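Automation at the Cotico Bollby plant

The Cotico plant in Bollby, an industrial district of Vastville, packs and refills household products in plastic bottles. It employs 102 people. The plant began moving its hand-packing tables to robot arms in stages, and the change is often cited locally for its effect on job duties.

Background

Before automation, bottles were sorted, turned upright and set into trays by hand. Packers worked in two shifts and changed tables every 4 hours. The arms that replaced part of this work were not programmed step by step. They were trained on recordings of workers doing the same tasks with hand-held grippers, a method introduced at the plant by its process engineer, Orestis Moschos.

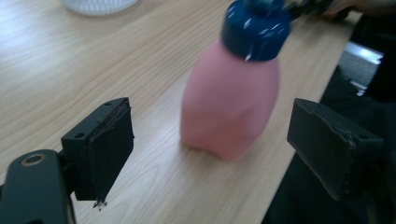 Bottle handling with hand-held grippers at a wooden table.

Recording work

Packers who sign up for recording are seated at a table and repeat short tasks, such as lifting a bottle, passing it from one gripper to the other or setting it down. The first set used for training contained 1,022 recordings. Bottles with narrow shoulders took the most practice, as they tend to slip when the fingers close too high. Finger pads are treated as wear parts and are replaced by the maintenance shop.

Each recording starts and ends with the grippers open. Workers are asked to keep a steady pace and to leave mistakes in, including dropped bottles, which are labeled later.
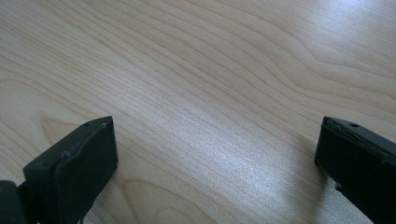
Recording shifts are shorter than packing shifts and are paid at the same hourly rate. Under an agreement reached in April, a worker may not be assigned to recording for more than 2 hours without a break. Sore wrists were the most common complaint before the agreement.

Effects on staff

No packing jobs were cut in the first stage, but open positions were left unfilled. Several packers moved to arm supervision, which involves clearing jams and checking caps. Others stayed at the manual tables, where odd shapes and small orders are still handled. Older employees have said that supervision is easier on the back but more tiring to the eyes, and that there is less talk between tables.

See also

Kołodziej packing line
Bollby industrial district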